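Desk lamp for a windowless room, warm or cool bulb?
Home Office and Small Spaces > Lighting

plerwood_pete
Posted 21st March
We turned the storage room at the Plerwood house into an office over the winter. No window, one ceiling fixture in the wrong spot, and a white table 2 feet from the back wall. I have a desk lamp on it now and the light is strong right under the lamp and poor everywhere else. By late afternoon my eyes are tired. Is this a bulb problem or a lamp problem? I don't want to spend much. The ceiling fixture is on a circuit I would like to leave alone.

gravelroad
What color is the bulb? If it says 5000K on the package, that could be why you feel worn out. I went to 2700K in December and stopped getting headaches.

tabletop_ann
I disagree with gravelroad. Warm light in a room with no window makes me sleepy by three o'clock. The color is a matter of taste. The real trouble is a bright spot on a dark room. Your eyes keep adjusting every time you look up. Get a second light on the wall behind the table and leave the desk lamp as it is.

gravelroad
Headaches are not a matter of taste.

tabletop_ann
I didn't say they were. I said the color was. You may have changed the brightness at the same time as the color and not noticed.

gravelroad
Same brightness on the package. I checked.

zallside_renter
I had this setup in my apartment in Zallside. Two things helped. I turned the lamp head toward the wall so the light bounced, and I put a gray desk pad down. White tops throw a lot of light back up at you. The pad cost 15 dollars.

plerwood_pete
The table.

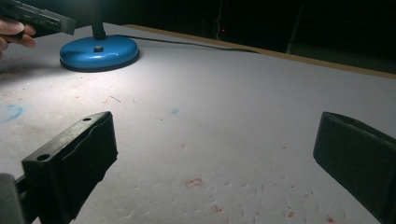
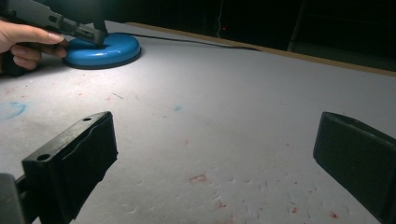
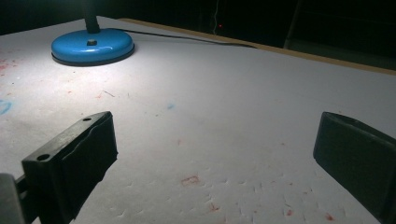
White table, lamp on. The last one shows the lamp base and how the light drops off toward the right.

zallside_renter
Thanks. Going by the last one I would try the desk pad first. The area near the base is almost pure white and the right side goes gray. I would also move the lamp back if the cord lets you.

tabletop_ann
And it is nearly black past the far edge of the table. That is what I was talking about. A pad won't fix that part.

ohm_and_away
Electrician here, mostly residential. A plug-in wall light will do what tabletop_ann wants and you don't have to touch the ceiling circuit. Look for 400 lumens with a shade that points up. Tronen makes a plain one and so does Ruddock. I have put in both and have no strong feeling about either. Don't run the cord under a rug.

gravelroad
Does 400 lumens do much in a whole room?

ohm_and_away
It isn't meant to light the room. It takes the edge off the dark wall. If he wants to light the room he needs to move the ceiling fixture, and he said no to that.

plerwood_pete
The cord has some slack, so I can move the lamp back a little. I'll order a pad and look at the wall lights. For the bulb I might buy one of each and swap them after a week.

gravelroad
Start with the warm one.

tabletop_ann
Start with the wall light.

zallside_renter
Measure the table before you order the pad. Mine came too long and I had to trim it with a utility knife.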